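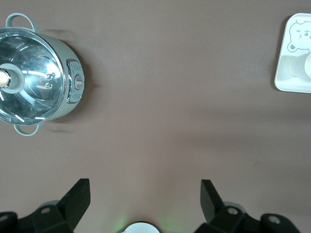
Kideck Forum > Small Kitchens > Electric pots

Green electric pot with a dial, do you keep it on the table?

verow_62
Hello all. I moved to Kaditz in November and my kitchen has one short counter, so the cooking pot must live on the table. It is the small pale green kind, with a glass lid and a dial on the side. My question is about the table top. Is it safe to cook directly on it, or should I put something under? The table is matte brown and I like it very much.

Greenberg7
I have cooked on a bare table for 5 years with a similar pot and there is no mark. The bottom of mine has small feet. Look under yours first.

potlid91
I do not agree with Greenberg7. My table got a pale ring in the first winter, and my pot has feet too. Matte surfaces show everything. Please use a cork mat.

Greenberg7
Maybe your table had a weak finish? I think we can't say it for all tables.

potlid91
Maybe. But a mat is cheap and a table is not.

verow_62
Thank you both. I looked, there are feet, but they are very low. I also have a square white tray with a raised rim. Can the pot stand in it?

soupandrice
I would not do it if you don't know what the tray is made from. Use the tray for the lid when you take it off, then the drops stay inside and not on the table. Also watch the two little holes in the lid. The steam comes from there, so turn the lid to send it away from the wall and from your hand.

Greenberg7
Agree about the lid. For noodles I leave it half open, otherwise it boils over.

potlid91
Half open makes more water on the table, by the way.

verow_62
Okay, I ordered a cork mat and the tray will be for the lid. Does somebody know how to clean the rim? Rice water dries under the metal band and my sponge doesn't reach it.

soupandrice
Old soft toothbrush and warm water. Unplug it first and keep the dial side dry.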